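Sonstead Teardown Software: Progress Report to the Kumsa Fund
December 23, 2021
Prepared by the software team at Sonstead, for the grant "Planning and Perception for Desktop Computer Disassembly"

Dear friends at Kumsa,

Thank you once more for your patience with us this fall, and for the thoughtful comments you sent on the last report. We have tried to answer them as we go along, and we hope you will forgive us if the section on perception runs longer than you asked for. It is where most of our hours went.

As you know, the grant covers the software that decides what the arm should do next when it faces an opened desktop computer. The arm itself and the gripper were in place before your support began. What we lacked was a planner that could cope with cables, and a perception system that could tell a drive carrier from everything else packed in beside it.

Where perception stands

We now have 714 labeled wrist camera views in the training set. They were labeled by our own people, using the tool we call Takstead, which started life as a weekend script and has grown into something we are rather proud of. You can now paint a cable as one continuous strand even where it passes behind a bracket, and the tool keeps both halves under the same name. The Dell desktops have been the backbone of this work, with their blue drive carriers standing side by side in the cage and the power supply close above them. 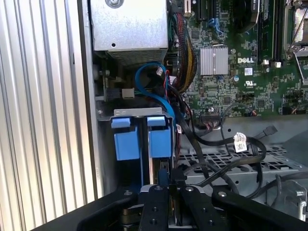 Drive carriers are the part the detector finds most reliably, and we are comfortable letting the planner trust it there. Cables remain the hard part. Black SATA cables over a gray perforated floor give the model very little to hold on to, and it still likes to end a cable early where two of them cross. We spent a good three weeks on this and came away with a modest improvement, mostly from feeding the model short runs of views as the wrist moves in, so that a strand lost in one view can be picked up again in the next.

Where planning stands

The planner, Bridumitz, was rewritten from the ground up starting in May. The old version worked out a complete path before the arm moved and then followed it faithfully, even when a cable had shifted in the meantime. The new one plans a short stretch, looks again, and plans the next. We limit each replanning step to 300 milliseconds, and when it runs out of time the arm simply holds still and tries again. It makes for a slightly hesitant robot, but we would much sooner watch it hesitate than watch it tug on a connector.

We also changed how the planner thinks about the fingers. Earlier it treated the whole gripper as one solid block, a safe choice that ruled out nearly every useful approach to the drive cage. Each link now has its own collision shape, and the planner can find room beside the cage that it used to refuse outright. 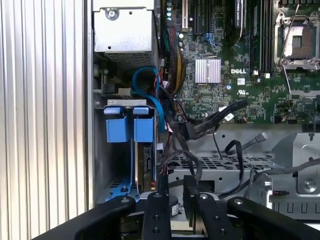

One of you asked whether all this would carry over to other makes of computer. Our fair answer is that we don't know yet. The collision model is general, and so is the replanning loop, but the detector has learned a great deal about one family of cases and we expect it to stumble at first on another. We have put this at the top of the list for the coming period.

What we would like to do next

We plan to add 9 more chassis types to the labeling queue, to let Bridumitz ask for a second look when the detector is unsure about a cable, and to write proper documentation for Takstead so that other groups can pick it up. The documentation is behind schedule, and we are sorry about that. Spending remains within the approved budget, and we are not requesting any change to the remaining payments.

With thanks and warm wishes for the new year,

The software team, Sonstead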